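Monday, November 2, 2020

Zelano car, day after Totness. Writing this up before I forget half of it.

Engine first. Down on power top end all afternoon, driver comments say flat above 6,000 in every gear. Plugs out: 1, 2 and 3 look fine, 4 sooty. Swapped coil 4 with coil 1, no change at idle. Compression even across all of them so not a valve, thank god. Injector 4 is going off for flow test. Should of done it in August when we had the rail off anyway.

Oil. Cut the filter open, a bit of glitter, no flakes. Same as last time. Sample bagged and labelled, goes out with the injector. Rebuild interval on this motor is 2,000 miles and we are well inside it, so not panicking. Don't put fresh oil in until the sample comes back, it just gets wasted if the pan has to come off.

Gearbox. 3rd to 4th baulking on the downshift when hot. Drained it, magnet had fine paste on it, no teeth. Marinescu reckon dog rings on this box always go on 4th first and they want to see it at the end of the season. Agreed, but we have one more race. Shift linkage had play at the rear joint, that alone could be the whole problem. New joint fitted, shimmed, lever throw feels a lot better on stands. Needs checking hot.
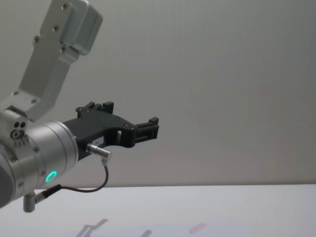
Front left upright: bearing has a rumble you can feel with the wheel off. Replace both sides. Last pair of bearings on the shelf used up, ORDER MORE. Right side hub came off easy, left needed heat and bad language. Hub face cleaned up with a stone, runout OK after.

Brakes. Front pads have one race left in them, rears nearly new. Left rear disc has heat cracks near the bells, none reach the edge. Leave for now, look again after the shakedown. Bled all 4 corners, pedal is still a bit long on first press. Think its the master cylinder. Check pushrod gap before blaming it.

Setup. Went in at Totness with the rear bar on full soft and it still pushed in the slow stuff. Tire temps say the outside shoulder was doing all the work on the fronts. More camber, then try the bar one hole stiffer. One change at a time please!! Last time three things got moved over lunch and we learned nothing from it.

Ride hieght is back to baseline, scales still need to be done. Floor in bay 2 is off so use the leveling plates, they are behind the compressor.

Lirnilden entry is in, scrutineering opens early, truck loaded the night before. Fuel 20 gallons in the cans plus whatever is left in the car.

To do:
- injector and oil sample out, first thing
- wheel bearings, order
- pushrod gap
- corner weights
- belts, check date tag
- radio, crackles on left ear only, try the spare loom
- rear wing endplate, cracked at the lower bolt, patch or swap

Splitter still drying on the rack. Leave it alone till tomorrow.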